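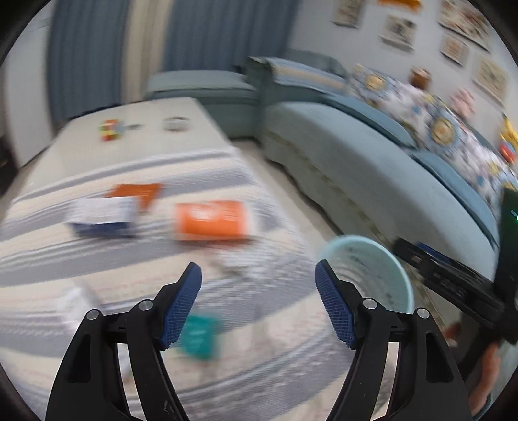
STURNWOOD, September – Hello from the living room floor, where I seem to spend most of my working life these days! I'm Paraskevi Tsoukalas, I run a small home-tidying business called Stoltine, and I have news: sign-up is now open for the One Basket Evenings, a fall series of tidying sessions for people whose living rooms have quietly turned into the pantry, the toy box and the mail pile all at once.

I've been told a press release should be written as if somebody else wrote it. I tried that and it sounded like my bank, so you're getting me instead.

The idea is about as plain as it gets. You take one basket (a round plastic laundry basket with holes in the sides is my favorite, but use whatever you own), you put it down in the middle of the mess, and everything on the floor that doesn't live there goes in. Boxes, packets, bags, that one card you keep stepping over. You don't sort while you're picking up. I'll say that again at every session and people will still do it, me included. You pick up a box, you read the back of the box, you wonder if anyone likes what's in the box, and ten minutes later you're sitting on the rug with a single box.

Once the floor is clear, the basket gets carried to where most of the stuff belongs, and that's where the sorting happens. For most of my clients that's the kitchen. Packaged things really are the worst offenders! They come home from the store, somebody opens a bag of something in front of the TV, and the rest of the shopping sort of settles in around the sofa.

Last year I visited almost 200 homes for Stoltine, and I kept a notebook of what I picked up off floors. It's a silly notebook, but I love it. By the last page I had written down 1,762 things, and 721 of them were food or drink packages, plenty of them never opened. That notebook is how the One Basket Evenings came about. I had been running classes about closets, and there I was, home after home, kneeling next to somebody's coffee table with a packet in each hand.

Each series runs for three evenings. The first is floors. The second is the coffee table and the sofa, so throws, cushions, keys, puzzles, and the small dishes that started out holding one thing and now hold eleven. The third is the kitchen shelf where the basket ends up, and how to leave enough room on it that you don't dread the walk over there.
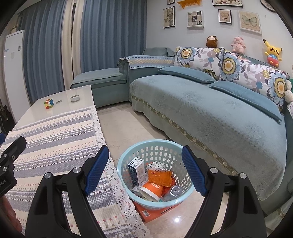
A few things I go over on the first evening, for anyone who'd like a head start:

Stand the tall boxes up along the side of the basket. They hold everything else in place and you can get a lot more in.

Soft bags and snack packets go in the gaps. Don't put them under anything heavy unless you enjoy crumbs.

Anything with a lid gets a quick twist before it goes in. I learned this with a tub of powdered sugar and a dark blue rug, and I still find it in the corners.

If something is too flat or too wide, leave it on the floor next to the basket and carry it separately. Forcing it in just means taking everything out again.

And please leave the coffee table alone until the floor is done. I know it's right there at eye level, and I know the puzzle cube is calling. It gets its own evening!

The sessions will be held in the upstairs room at Tirkard, the old dance studio on the corner, which has a big open floor and much better heating than it used to. We begin at 6:30 p.m. and I like to have everybody out the door by 8. Bring your own basket if you can. You don't have to bring your own mess, I have plenty and I'm happy to tip it out for you. Wear something you can kneel in. There are cushions for sore knees, and chairs for anyone who would sooner work sitting down (the method works fine from a chair, and we'll go through how).

Kyriakidis, the grocery store two doors down, is kindly setting aside empty cartons and packets for us to practice with. They've also offered to put out a collection shelf by the register through the end of the series, so if you come across unopened food you know you won't eat, check the date and drop it off with them on your way past.

Kids are welcome from school age up. In my experience they're faster than the grown-ups and have far fewer opinions about the boxes.

To save a spot, call in at Tirkard and put your name on the sheet at the front desk, or leave a note for me at the Kyriakidis register. If the first series fills up I'll add another one, most likely before the holidays, when we could all use it. Reporters are very welcome to sit in on any of the evenings, and yes, you will be handed a basket.

About Stoltine: Stoltine is a home-tidying service based in Sturnwood, owned and run by Paraskevi Tsoukalas. It offers home visits and small group classes.

Media contact: Paraskevi Tsoukalas, Stoltine, care of Tirkard, Sturnwood. Mornings are best.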